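Two-finger gripper for drawers in sim – Leltov or Kereama?

kuscombe_bench
I'm comparing two controllers, Leltov and Kereama, on a simulated drawer task. Same two-arm robot, same cabinet. Which one should I tune first?

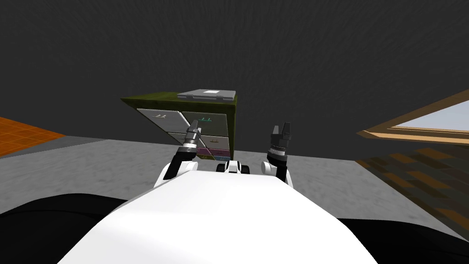
Both grippers up, cabinet ahead

Leltov got 738 opens out of 2,000 tries.

osville194
Kereama. Check how far the fingers go in before you touch the gains. I keep the other arm raised, clear of the cabinet.

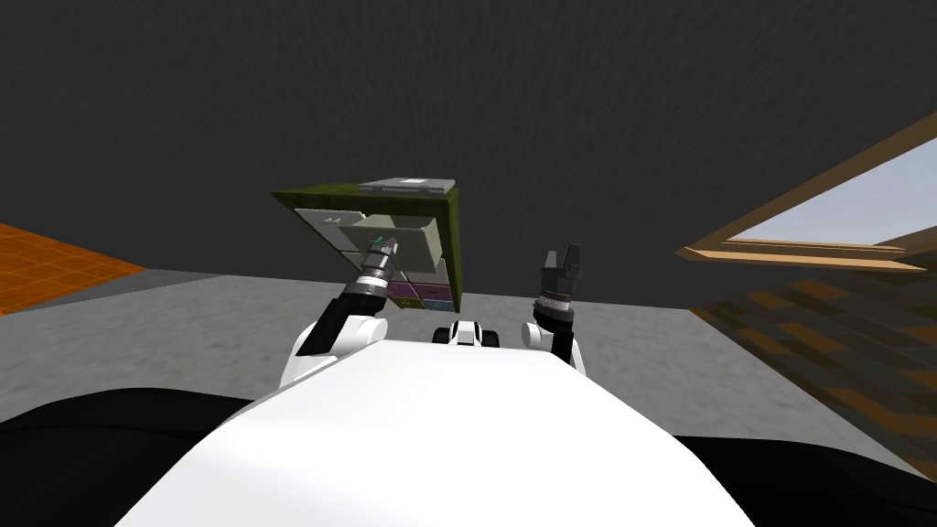
Left gripper in the open drawer, right one empty

pdloop
Had the same trouble in January. Lower the stiffness – worked for me.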